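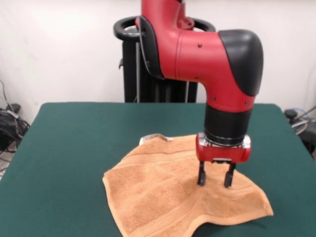 How do you fold a fluffy towel so it stays square?

Zübeyde Yurt
11/27/21
I've got an orange terry towel that simply will not lie flat. I spread it out on my green felt table top and it's all ripples, with one corner poking out to the right like a tent flap. I've got 12 of these to fold for the guest rooms and mine end up looking like sandwiches. Is it me or the towel??

Tejada
Bit of both! Terry grips on felt, so you can't slide it straight, you have to lift it. Pick up two corners, give it a good snap, lay it down again and smooth from the middle outwards with your forearm. Then fold in thirds lengthways, then in half. I do mine on the bare worktop, much easier. Oh, and go easy on the softener, mine went all floppy with it.

Busteo
just roll them

Jerkport
I'd pull that pointy corner back in before you fold anything, or it'll be sticking out at the end as well. If the edges have shrunk more than the middle you'll never get it dead square (I've got 2 like that, they live in the dog's cupboard).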